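Session 2: Masking tape, painter's tape and marking out

Notes by Pramila Chauhan for the Cundbridge evening course, Setting Out and Decorating for Beginners

Welcome back! Last time we got through brushes and rollers, and this session is all tape. I know it sounds like a small thing to spend an evening on, but I love teaching this one. A roll of tape and a tape measure will let you plan a whole room before you open a tin of anything.

## Which tape?

- **Ordinary masking tape** (cream coloured) is fine for a job you'll finish the same day. Leave it up for a week in a sunny window and you'll be scraping glue.
- **Painter's tape** (usually blue or green) has a gentler glue and comes away more cleanly. Use this for everything tonight.
- **Washi or "delicate" tape** is for wallpaper and fresh paint. Lovely stuff, but it won't hold on anything dusty.

Before buying a full box, try a short piece somewhere hidden and leave it overnight.

## Marking out a panel

We'll work on the practice boards, which are 1000 mm long. You need a pencil, a long straight edge, a damp cloth, a dry cloth and your tape.

1. Wipe the board and dry it. Dust is the enemy!
2. Measure in from the edge at both ends and make a small pencil tick at each. A single tick gives you a position but no direction, and this is where most wandering lines begin.
3. Stick the end of the tape down past the first tick, then unroll a good long length and hold it taut above the board.
4. Sight along it to the second tick, lower it in one go and press from the middle outwards.
5. Run a fingernail or an old bank card along the edge you'll be painting against.

Glykeria Deligiannis, who taught me all this when I worked for her at Lazaridis, could lay a strip down a stairwell by eye. I still can't, so please use your ticks.

## Tearing and cutting

Tearing is quick and perfectly all right for ends that run off the board. For an end that shows, lay a filling knife across the tape and pull upwards against the blade. If the *side* of a strip gets ragged, paint will follow every little wobble, so keep your rolls in a bag or a lidded tub where the edges can't get knocked.

## Crossings

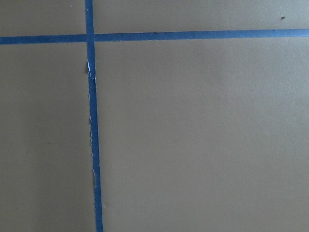 Crossings are my favourite part, because two strips give you four areas to play with and the room starts to take shape. Look closely at where one blue strip goes over the other: the colour is a touch deeper on the overlap, and you can make out the edges of the top piece. Compare the sides as well. The strip going across is mostly clean and straight, and I'd happily paint up to it. The one going down is rougher, especially on the left, with pale fibres showing at a torn patch just below the crossing. I'd replace that one before painting, though for simply dividing up a surface it does the job. Both lean a little too, so get your ticks out!

At every crossing, press hard along the step where the top strip climbs over the lower one. Paint loves to creep into that gap.

## Taking it off

Pull slowly, folding the tape back on itself at a low angle. If paint has bridged the edge, score it lightly with a sharp knife first.

## For next session

Mark out a simple grid at home, on card or an old tray, with at least one crossing. Bring it along, wonky or not. Read page 68 of the course booklet on stripes and checks, and bring 2 colours you'd like to try together.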